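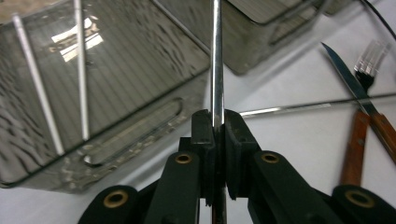
A wardrobe rail that sags in the middle is nearly always too thin, too long for its brackets, or both. Replacing one takes an evening and needs very few tools. Most flats in Dokbridge were fitted with cheap painted tube that bends under winter coats, and the paint flakes off where the hangers rub. A thin polished metal rod like the one in the photo looks smart but suits a short run, such as a cupboard for shirts. For coats, buy something thicker.

Measuring

Measure the inside width of the wardrobe at the height where the rail will sit, not at the floor. Old wardrobes are seldom square. Measure at the back and again at the front, and write down the smaller figure. Take off 2 mm so the rail drops into its end sockets without scraping the sides.

If the opening is wider than a metre, plan for a centre bracket. It screws up into the top panel or shelf, so check that the panel is thick enough to hold a screw. Mine is 16 mm board and takes a short screw well enough.

Tools and parts

Rail, cut to length or slightly over
2 end sockets with screws
Centre bracket if needed
Junior hacksaw and a fine flat file
Masking tape, pencil, tape measure
Small spirit level
Bradawl

Cutting the rail

Many shops will cut it for you. The hardware counter in Astport does it while you wait, though they leave a rough edge. To cut it at home, wrap masking tape round the rail at the mark and draw the line on the tape. Hold the rail in a vice with an old cloth round it and saw with light strokes, turning the rail a little as you go. File the cut end smooth and peel off the tape.

Fitting the sockets

Clothes on hangers need more depth than people expect. Set the centre of the rail halfway between the back panel and the inside of the door. If that leaves less than 28 cm on either side, adult coats will catch.

For height, leave a hand's width between the rail and the shelf so hangers lift off easily. Mark one side, then rest the rail on the mark with the level on top and get someone to mark the other side. Vusumuzi Moodley, who fitted the rails in our Liltville house, marks both sides from the underside of the shelf instead. That works if the shelf is level. Ours wasn't.

Start each screw hole with the bradawl. Fix the closed socket first, then the open one. Slide the rail into the closed socket, lower the other end into the open one, and tighten the grub screw if there is one.

The centre bracket goes on last. Push it up against the rail before marking the holes, or it will pull the rail out of line.

Before the clothes go back

Lean on the rail with both hands. If a socket shifts, take the screw out, fill the hole with a glued matchstick and try again once the glue is hard. Chipboard that has crumbled needs a fresh hole a little further along, with the socket turned to suit.

Filed under: Storage, Bedrooms, Weekend Jobs

Search this site… Go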